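引っ越し業者の「当日追加料金」って払うしかないですか

Korkor Sowah
来月ワンルームから2DKに引っ越します。同じ市内、距離は6キロ。Panasiukという業者に訪問なしのネット見積もりを頼んで、軽トラ1台と作業員ひとりで予約済み。で、確認メールをよく読んだら「申告外の荷物がある場合、当日追加料金」とだけ書いてあって金額がない。これ普通ですか?

荷物は段ボールがまだ何箱になるか分からず。本が多いです。あと洗濯機、小さい冷蔵庫、ベッドはシングル。エレベーターは旧居なし(3階)、新居あり。階段のことは申し込みフォームに欄がなかったので書いてません。

電話してもつながらず、メールの返事待ち。キャンセルして別のとこにした方がいいのか、このまま待つべきか。似た経験ある方いたら教えてください。急いでます。

追記:割れ物は自分で運ぶつもり。本の箱は小さいので統一します。

furach_oyaji
金額なしは普通じゃないと思う。少なくとも自分が使ったとこは箱ひとつ増えるごとに200円、階段作業は別、と表になってた。
まずメールで次の点を聞く。
・箱が増えたときの単価
・3階から階段で降ろす料金
・洗濯機の取り外しは込みか
・トラックに載りきらなかった場合どうなるか
電話で聞いてもいいけど、あとで必ず文章でもらうこと。当日の現場の人は電話の中身を知らないです。これで揉めた。
あと階段は今すぐ申告。欄がなくても備考とか返信で。黙ってて当日ばれるとこっちが不利になるんで。
キャンセル料は約款見てください。早ければかからないとこが多いはずだけど、業者によるので断言はできないです。

名無しの荷造り
軽トラに洗濯機と冷蔵庫とベッドと本って載る?うちは無理だった。2往復になって、その分しっかり取られました。近いからまだよかったけど。
別の業者にも見積もり出してもらえば。ただしネットの一括のやつは電話が鳴りやまないので注意、、朝8時から来ます

Pullent
自分は去年の5月に市内で引っ越し。Erkskaっていう地元の小さい店で、訪問見積もりしてもらった。来てもらうと押し入れの中まで見てくれるので、当日の追加はゼロ。訪問は無料でした。急ぎでも2、3日で来てくれるとこはあるから今からでも間に合うと思う。

本は小さい箱で正解。大きい箱に本だけ詰めると底が抜けます、抜けました。上の方に服とか軽いのを入れるのも手だけど、開けるとき面倒なのでわたしはやらない。

ガムテープは十字に貼る。布テープで。紙のは重ね貼りするとはがれやすいです。ベッドのねじは袋に入れて枠に貼りつけとく、これやらないと新居で泣く。冷蔵庫は前の日に電源抜いて水抜きも忘れずに。

小物は後回しにするといつまでも終わらないんで、台所のから一度テーブルに全部出して、持っていくもの捨てるもの分けてから詰めるのをおすすめしまう。
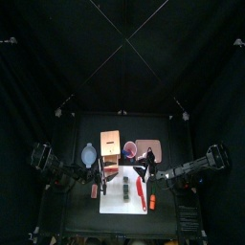
Korkor Sowah：ありがとうございます、さっき返信きました。階段は1,000円、箱の追加は単価なしで「現場判断」だそうです。微妙、、 訪問見積もりしてくれるとこに今から電話してみます。ちなみに載りきらなかった場合のことは返事に書いてありませんでした。もう一回聞いた方がいいですか?

Pullent
聞いた方がいい。「現場判断」のままで当日迎えるのはやめたほうがいいです。せめて上限いくらまで、と書いてもらって。書いてくれないなら自分なら断ります。断るなら約款のキャンセルの日数、先に確認してから。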